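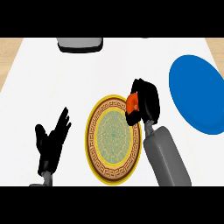

How to Write a Military Biography for a Retirement Program

If you've been handed the job of writing the bio that goes inside a retirement program, take a breath and get yourself a cup of coffee. I've put together 22 of these over the years, for people leaving after a single enlistment with a bad knee and for people who stayed in long enough to see their own kids sign up, and the first one took me most of a month. The last one took an evening and part of a morning, so it does get easier!

Start with the paperwork

Ask the retiree for a service record summary, the discharge document if it has been issued, and copies of the last few evaluations. You want assignments in order, with the unit, the place, the position held and the years. If they only have a shoebox, that's fine, take the shoebox. I once worked from a stack of award certificates and a wall calendar from Bramwell (their hometown, and a lovely one), and between the two we got every year accounted for except one winter.

Type it all out as a plain list before you write a single sentence. Leave a blank line wherever you have a gap and keep going. You can fill those in over the phone later.

Talk to them for an hour

The list gives you the bones, but people in the seats want to hear something they recognize. I like to call after supper, say 7:30 or so, when nobody is rushing off anywhere. Good things to ask:

Where were you living when you decided to join, and who drove you there?
Which assignment would you go back to tomorrow?
What did you do on an ordinary workday in your second job?
Is there anything you would like left out?

Please do ask that last one. Some people would like a deployment mentioned by name and some would like it folded quietly into a list of places, and it's their program.

Write the opening paragraph

Give the full name and rank, the hometown, and how they entered the service. Two or three sentences will do. Something like this works nicely:

Master Sergeant [Name] is a native of Bramwell and enlisted in the Army in July after high school. [He/She] completed basic training and was assigned to the motor pool at Hellov, where [he/she] earned a first promotion.

After that, use rank and last name the first time in each paragraph and then "he" or "she." Check how the retiree's own branch abbreviates the rank. The Army and the Marine Corps don't do it the same way, and someone in the second row will notice.

Put the career in order

Most official biographies go straight through by date, and I'd stick with that unless you have a strong reason. Group the short assignments together. A year at Hellov, a year at Itard and back to Hellov again can all live in one sentence, and the listener won't mind a bit. Then slow down for the jobs that mattered, the platoon or the shop or the command, and give each of those a sentence about what the person did there.

Spell out acronyms. I know, I know, everyone in uniform can read them, but the aunts and the grandkids can't, and they keep the program in a drawer for decades.

Schools, awards and family

Military schooling and civilian degrees go in one paragraph. Awards go in the next, highest first, and if there are more than 5 I mention the top ones and close with "and various service and campaign awards." Copy the names letter for letter from the certificates. Family comes last, with the spouse's name spelled the way the spouse spells it (call and ask).

Check the length

A bio that will be read aloud should run under three minutes. My longest started out at 2,539 words, for a chief warrant officer who had worked at Cesska and seemingly everywhere else, and we trimmed it until it fit on one folded page. Read yours out loud, standing up, with a clock going. Anywhere you stumble, the narrator will stumble too, so break that sentence in half.

Send the draft to the retiree at least 16 days ahead of the ceremony, and ask for changes in writing. Print one extra copy in large type for whoever is at the podium.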